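# About us

Hello, and thanks for clicking through. I'm Tiziana Fabbri and I run Naldale, a small American football club with a flag side, a kitted side and a junior group that seems to get louder every season. If you've never held the ball before, you're very welcome. If you played at university and your knees still work, you're extremely welcome.

I started as a wide receiver, wasn't very good at it, and moved to the sidelines with a whistle and a folder. The club then had one set of pads for every two players, so people swapped at half-time (grim, in December). We've come on a fair bit.

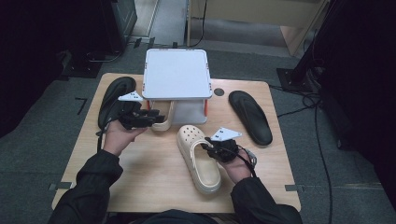 *A beige clog on the table.*

## Who plays here

All sorts. Our quarterback is a dental nurse, the offensive line is mostly two families, and our kicker came from rugby and still argues with the referee as if it were rugby. We run three teams, and you can move between them during the year as long as you've told me before the squad list goes in. Please do tell me – I've written that list out again in a car park more than once.

Training is on the Kassab field, behind the bus depot. The gate sticks, so lift it and then push. Flag players have the near half, kitted players the far half, and the juniors go wherever the grass is best.
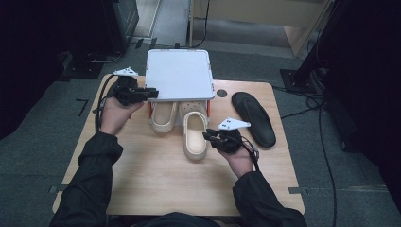 New players get a loan helmet and shoulder pads for the first month. After that we'll help you find your own, second-hand if we can manage it, and I'd much prefer you asked me before buying anything online! Helmets need to be fitted properly, and a bargain that slides down over your eyes on every snap isn't a bargain. Boots you'll have to sort out yourself. Moulded studs are fine, metal ones aren't allowed on Kassab.

## How we play

We run the ball. I know everybody wants to throw it, and we do have a handful of passing plays that I'm very fond of, but our playbook was built by people who like mud and short yardage. In our best match so far, away at Lustetti, we put up 494 yards and still only won by a field goal, which tells you something about our defence that year. It's better now, and the tackling sessions have a lot to do with that.

We don't do trials. You come along, you join in the warm-up, and by the end somebody will have worked out which position group you belong with. Linemen are always short, so if you're big and patient you may find yourself adopted.
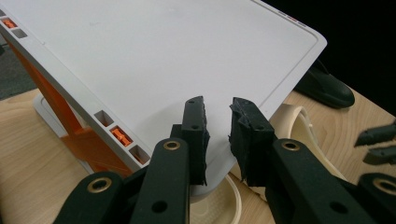 ## Match days

Home games bring in up to 400 people when the weather's kind, and a good many fewer when it isn't. Entry is free. There's a tea hatch with hot rolls, and parking on the depot side only, please, as the other side is a resident's drive and she's been very decent about it. Flemex, the print shop on the high street, do our programmes and our shirt numbers, and they've rescued us at short notice so often that their name is going on next season's kit.

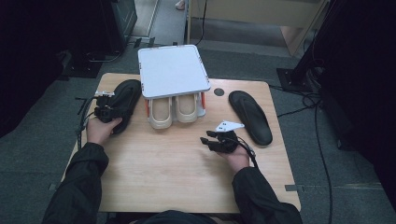 Dogs are fine on a lead. Juniors play first, then flag, then the kitted game, and if you stay for all of it you'll want a second coat.

To come and try a session, send me a message through the contact page with your age, your rough shirt size and whether you've played before. I answer them all myself, usually late in the evening once the washing's on.

*Page last updated December 7, 2023*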